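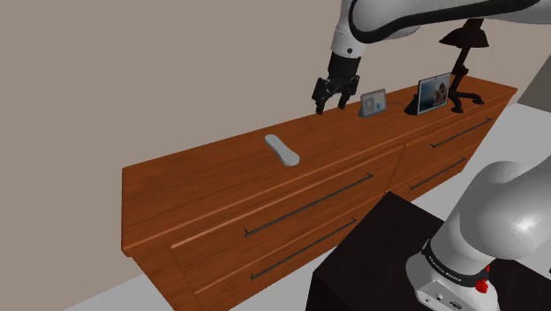

A wooden dresser with dark bar handles, computer rendering.

Used Packs Find Work in Storage

Bus batteries are usually pulled once they no longer hold enough charge for a full route. Brinkmann, which runs the depot at Lodska, now moves them into a stationary bank behind the workshop. The bank was rated at 2,627 kilowatt-hours in September and feeds the overnight chargers – four of them so far.

Packs are tested over two full cycles before they are racked. Clestero supplies the control software. A second bank of 20 packs is planned at Zistby, pending a grid permit.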